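4. Keeping the screwdriver with the unit

1. Set a small plastic basket on a level surface, within reach of the Skavham.
2. Lay the screwdriver in it before you open the fastener bag. 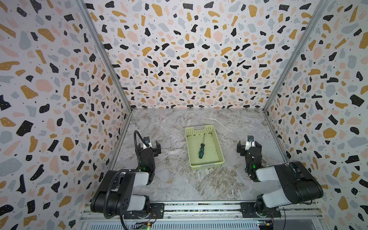 3. Put the tool back after each panel – the 2 cover screws go in last.

Caution: Do not store blades in the same basket.

4. Wipe the basket out with a damp cloth if it is stained.

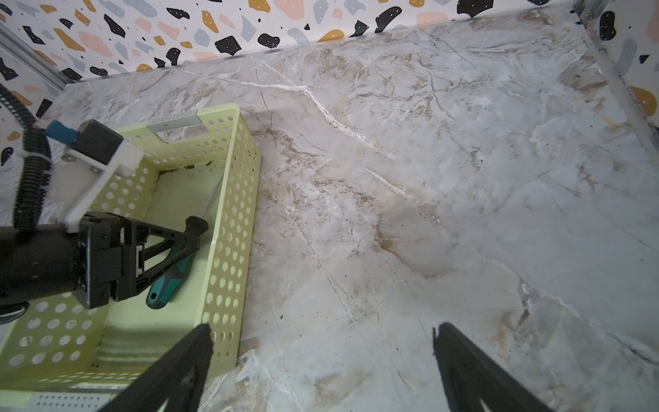 Ans Kuipers writes that dish soap and an old toothbrush work better on the holes.

5. Order spare screws under part 3350.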